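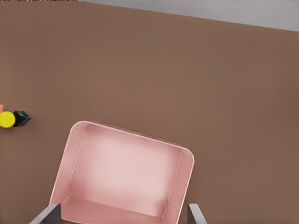 Handside opens simulated tabletop service to outside labs

By Mehwish Niazi
May 2025
Reading time: 2 min

Handside has opened Halleck, its hosted simulation service for two-finger grippers, to paying customers outside its pilot group. The service renders tabletop tasks from a camera near the gripper and returns the images together with joint positions and contact data.

The opening catalog has 712 tasks. Most involve moving small objects on a table or placing them in bins and trays. Customers choose a task, upload a control policy and receive a results file when the run ends. A basic subscription costs $700 a month and covers six simultaneous sessions. Additional sessions are billed by the hour.

Rendering is deliberately plain. The table in the bin tasks is a flat matte brown with soft, even light, and the pink bin has rounded corners and a pale floor. With the bin between the open fingers, much of the lower part of the view is taken up by the gripper and the bin itself, and a yellow ball can sit at the far left with only part of it showing. A policy that works from this view alone has to cope with objects it sees in part.

"We kept the default materials simple so that a failed run is easier to read," said Hammad Gilani, who manages the service at Handside. "Customers who want wood grain or hard shadows can switch them on per task."

The images are delivered at 30 per second. Depth is available as a separate channel, at no extra charge, but must be requested before a run starts. It cannot be added to a finished run.

Stelios Karagiannis, a controls engineer at the packaging firm Plutetti, used the service during the pilot. He said the contact data was the main reason his group renewed. The group found the object library thin, with few soft items and no transparent ones, and its own parts had to be converted by hand before they would load.

Handside said a part importer is in testing and is planned for December. A connector for Song, the scheduling tool used by several pilot customers, is available now as a separate download.

Academic accounts receive the same catalog with a limit of two sessions — support is by email only.

We use cookies to remember your settings. Accept | Manage choices

Comments (3)

Hywel Owen
Does the session price include storage? Our last provider charged more for keeping the images than for making them.

Ghazala Malik
Would like to see the friction settings published. Bin tasks are very sensitive to them and the article doesn't say if they can be changed.

Stelios Karagiannis
Ghazala, they can be changed per object. The defaults are listed in the task file, near the end.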